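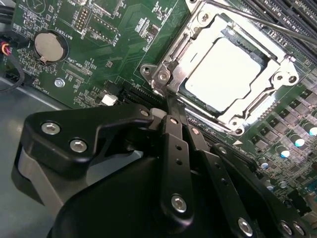 Tillden, September

I drove 90 minutes each way to watch a robot arm work on the inside of a server and I would do it again tomorrow. Bruvell had their open day at the Tillden workshop, the first one they've put on since I started following what they do, and I got in at the 3 p.m. slot after missing out on the morning one by being slow with the sign-up form.

A bit of background for anyone who found this page through the keyboard posts. Bruvell repairs and refurbishes server hardware, and for the last couple of years they've had a side project called Trillow, where they try to get an arm to do the fiddly bench jobs. Unplugging a connector, lifting a memory stick, taking a processor out of its socket and putting one back. The arm on the main bench is called Miah. I asked why and got three different answers from three different people, so pick your own.

You come in through the loading door, past a lot of shelving, and then there's a rope (a real one, like at a movie theater!) and Miah on the other side of it. A big screen on the wall shows what the camera near the gripper sees, and that screen turned out to be the best thing in the building. From behind the rope an arm leaning into a computer case looks like the back of an arm. On the screen you're right down there with it. The board looks like a town. You've got the memory slots in their long black ridges, the round battery in its holder, and the processor lid throwing back so much light that it comes out almost white.

That glare, by the way, is a whole subject. I spent a good ten minutes with one of the engineers on it. A shiny metal lid under bench lights is about the worst thing you can ask a camera to look at, because the edges you care about wash out and the edges you don't care about (every little capacitor top) light up like headlights. They've tried softer lamps and they've tried moving the lamps. Right now they mostly use the bracket to work out where the socket is and treat the lid as a bright blob in the middle of it. I loved hearing that. I had assumed there'd be some very clever thing going on, and there probably is, but a good chunk of the work is still people moving lamps.

The gripper is smaller in my memory than it looks on the screen. On the screen it's enormous, a big rounded black body with flat black links coming up out of it, drilled with rows of small holes and held together with plain hex-socket screws. I have the same kind of screws in a jar in my garage. I don't know why that made me so happy, but it did. You can see how somebody would take it apart on a bench and swap a finger and put it back before lunch.

What I wasn't ready for was how slow it is. I mean that as a compliment. The arm comes down over the board, stops, thinks, moves by a hair, stops again. The room went quiet every time. There was a kid on someone's shoulders near me who whispered "go on, go on" through the entire approach, and I was doing the same thing in my head.

If you've ever put a processor in a socket yourself you know the feeling. There's the little lever, there's the frame, there are all those tiny contacts you must not touch, and your hands are suddenly the size of oven mitts. I bent a contact on my first build and I can still tell you what the weather was like. Watching a machine go through the same hesitation was oddly comforting.

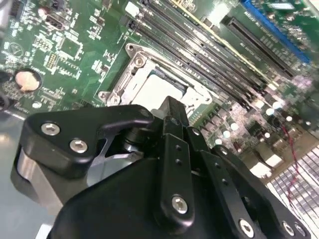 One visitor asked if it wouldn't be simpler to let a person do it, given that a trained technician can swap a processor in less time than the arm takes to line itself up. Fair question, and I was glad it got asked out loud. The answer was that for one server, sure, let a person do it, and they do. Trillow is aimed at the days when a whole pallet of the same machine comes in and somebody has to do the same careful thing over and over until their neck hurts. The engineer didn't oversell it either. She said they're a long way from leaving it alone with a pallet, and a person stands at the bench the whole time.

She also talked about cables, and I've been thinking about cables ever since. A board stays put. You can measure it, and the next one of the same model will match. A loose wire goes wherever it was left, and it's different in each case that lands on the bench. People nudge one out of the way without noticing they've done it. For the arm it's a decision: is that in my path, is it attached to something, will it spring back?

There were 2 other benches. One had a tray of salvaged memory sticks being sorted by hand, and you could have a go with tweezers if you wanted (I did, I was terrible). The other was a table of gripper fingers they'd retired, worn ones and cracked ones and one that was simply the wrong length, with paper tags tied on saying what had gone wrong. Number 81 had the tag "fine, just ugly." I would have paid money for it. I did ask. No.

I went back to the rope for the last run of the afternoon and ended up in a much better spot, right by the screen.

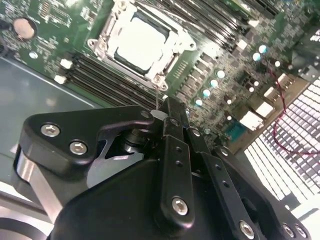 Fingertips up close to the CPU bracket, with the red-and-black wire looping down on the right.

I stayed until they started stacking the chairs. Somebody handed me a paper cup of very strong coffee and I got to look at the control desk, which is a regular desk with a regular keyboard and a big red stop button with a worn patch in the paint next to it where people rest their hand.

A few practical things if you want to go to the next one. Parking is on the gravel side, don't use the front lot. The workshop floor is cold even when it's warm out, so bring a sweater. Stand on the left of the rope, because the right side has a pillar. Ask about the lamps! They said they'd like to do another open day in the spring if enough people are interested, and the list to get your name on is at the desk by the loading door. Mine's already on it, and I put my brother down too. He doesn't know yet.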